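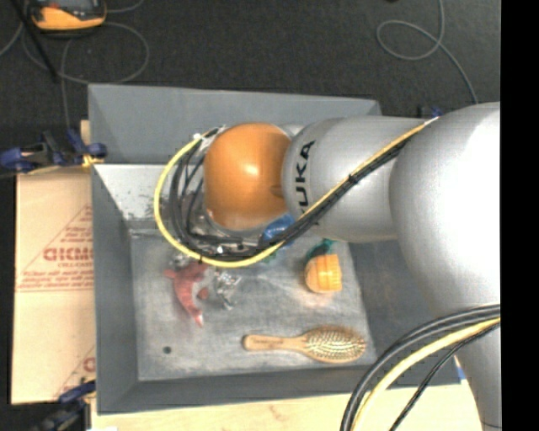
Trurbridge Allotment Association
Minutes of the May meeting, 7 p.m.

Present: 15 members. Chair: Lieven Hoekstra.

1. The minutes of the last meeting were approved.

2. Water. The pipe near plot 38 is leaking again. It was agreed to spend up to 300 euros for the repair. Lieven will ask Ogola for a price.

3. Compost. Two members asked for a second delivery. This was postponed to the next meeting.

4. Gate key. Please return old keys before June.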